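Search this site Go

Setting the rules for hand-held grippers: an interview with the Nivden session standards lead

Last updated: August 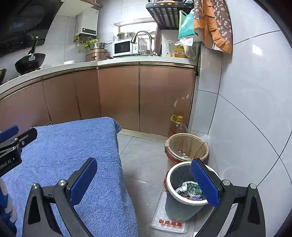

Scope of the rules

Nivden publishes a 15-page practice note for people who record household tasks with a pair of hand-held grippers. The standards lead who maintains it spoke to us on a Thursday, between two review calls, and asked to be identified by role only.

The note covers folding, sorting, wiping and carrying in ordinary homes. It does not cover lifting above shoulder height or work at a lit stove. "We wrote it for kitchens first," the lead said. "Kitchens have water, heat, glass and food in one room. If a rule holds there, it usually holds in a bedroom."

Before recording

The operator checks both grippers before each session. Jaws must open fully and close without a step in the movement, and the pads must sit flat on the tips. A pad that has begun to lift at one corner is replaced, even if it still holds cloth.

"Cloth is forgiving, so people let worn pads go," the lead said. "Then the same pair goes to a job with a spray bottle or a bowl, and the grip slips. Terry is the worst case. The loops catch on a lifted edge and you drag the towel when you meant to release it."

The room is left as the household keeps it. Early drafts told operators to clear the counter and move bins out of the room, and that instruction was withdrawn after a trial at the Trelton site. The current text asks only that the operator's walking path be free of cords and liquids. Bins may stay where they stand, but cloth items that touch one are set aside for washing.

During the task

Both jaws are opened wide on approach. The operator pauses, closes on the item, and pauses again before lifting. With two grippers, one holds and the other moves - crossing the arms is grounds for a restart.

Sessions are capped at 75 minutes, with a break whenever the operator asks. "The cap is about wrists," the lead said. "Pangilinan wanted a longer one for their crews. We looked at the error logs and kept ours."

Review and rejection

Each recording is checked by 2 reviewers using Trusta, the project's review software. In the last round 88 percent passed without comment. Most of the remainder were returned for release errors, where the jaws opened before the item was supported.

The lead expects the next revision to change the section on privacy. Labels, mail and screens in the home are now handled by a short checklist at the end of the note, and operators tend to reach it after they have started. It will move to page 2.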